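How to Touch Up a Gray Wall Without Repainting the Whole Room

By Mirjana Zupan

You will find the one bad spot on your wall the moment you put the ladder away. Leave the ladder where it is.

Wipe the area with a damp sponge first. Half of all paint flaws are dirt with ambitions. If the mark stays, rub it lightly with 220 grit paper, then dust it off.

Stir the leftover paint for 2 full minutes. Mine was Florkano pale gray, bought in April, with a skin on top like old pudding. Dab it on with a nearly dry brush and feather outward. Stop sooner than you want to.

Let it dry overnight before judging. Gray changes its mind with the light.
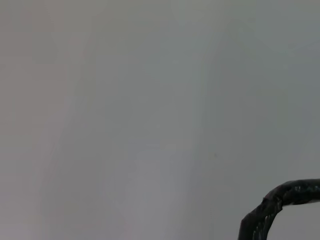 Brustside, Sep 6, 2022

Pale gray, a little pinkish on the left and bluer on the right, and one tiny dark speck near the middle. Go after the speck. Leave the pinks and blues alone, or you'll be buying another gallon by lunch. I have bought that gallon.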